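How to Buy a Used Microwave Without Getting Burned

By the Sillow Secondhand Desk
Updated in May

Most advice on used microwaves comes down to "plug it in and see if the light comes on." A light bulb and a turntable motor will run happily in an oven that can't warm a cup of soup. If you are going to spend money on somebody else's old appliance, even 20 bucks, you want a better test than that, and you want to do it before the cash leaves your hand.

I should say up front that I don't trust the phrase "works great." I have seen it on ovens with no plate, ovens with a cracked door, and one that had no plug. Read the listing for what it leaves out.

Before you go

Ask the seller for the model number. It is on a sticker, usually on the back or just inside the door. If they won't send it, move on, there are plenty of other microwaves. With the number you can look up the manual, the wattage and the price of a new one. That last figure matters more than people think. A small new oven is often cheap enough that a used one at half price is a poor deal.

Ask how old it is, then add a few years to whatever they say. The date of manufacture is normally on the same sticker.

Ask if you can run it. A seller who has "already packed it up" can unpack it.

Bring these with you: a mug you know is microwave safe, a measuring cup, a kitchen thermometer and a sheet of plain paper.

Looking it over

Start with the door, because the door is the part that can hurt you. Open and close it slowly. It should latch with a firm click and sit flat against the body all the way around. Push on each corner. If it rocks, or if one side stands out farther than the other, walk away. The same goes for a bent hinge, cracked glass or a seal that has melted or burned.

Scratches on the outside are another matter. Sellers will knock money off for them and buyers will turn up their noses, and neither has much to do with how the thing heats.

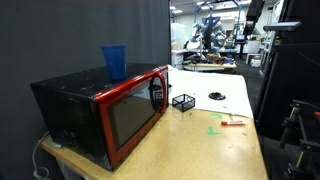

Scuffs and dust on the top. Ask for a lower price, then check the door.

Now look inside. Wipe the walls with a damp cloth if the seller will let you. Food comes off. Rust, bubbled paint and burn marks don't, and bare metal showing through can lead to sparks. On one wall there is a small panel that looks like stiff cardboard. It covers the opening where the energy comes in. If it is greasy, it can be cleaned or replaced for a few dollars. If it is charred through, ask yourself what happened behind it.

Check the cord along its whole length, including where it goes into the case. Tape on a cord is a no. Then look at the screws on the back. Stripped heads suggest that somebody has been inside, and you have no idea what they did there. Don't open the case yourself. The parts in there can hold a dangerous charge even when the oven is unplugged.

The water test

1. Measure two cups of cold tap water into the mug, or use one cup if your mug is small. Take the temperature and write it down.
2. Set the mug in the center and run the oven on high for one minute.
3. Use an oven mitt to take the mug out, stir well and take the temperature again.
4. Compare the two. Two cups of water in a healthy midsize oven should climb by 25 degrees Fahrenheit or more. With one cup, expect close to twice that.

If the water barely changes, the oven is worn out or broken. No amount of talk about "it just needs to warm up" will fix it. Microwaves don't need to warm up.

Listen while it runs. A steady hum is fine. A loud buzz, a scraping noise or a pop is a reason to hit stop.

The paper test

Close the door on the sheet of paper with the oven off, then pull gently. It should drag a little. Do this along the top, the side and the bottom. I'll be frank about this one: it tells you whether the door fits loosely, and that is all. It is not a leak test, whatever the videos say. Neither is putting a cell phone inside and calling it. Phones and ovens are built for different jobs, and a ringing phone proves very little.

What about "refurbished"?

Be careful with the word. At one shop it means parts were replaced and the oven was tested. At another it means somebody used a sponge. Kaewkla, the resale store in our area, gives a written 30-day return on appliances, and I would pay extra for that. The Brokau warehouse sells theirs as is, at lower prices, and lets you plug in before you buy. Either can be a fair deal - just know which one you are getting.

What to pay

My own limit is a third of the price of a similar new oven, and less if there is no turntable plate. Replacement plates cost more than you'd guess and the right size can be hard to find. Measure before you order.

Once it's home, put it on a firm, level surface, keep the vents clear and plug it straight into the wall. Then run the water test again. A bumpy car ride can do more harm than five years on a counter.

Related
Is a Used Dehumidifier Ever Worth It?
Reading a Stelell Appliance Label
Toaster Ovens: What the Crumb Tray Tells You
When to Give Up on a Coffee Maker

Contact us | Copyright Sillow | Back to top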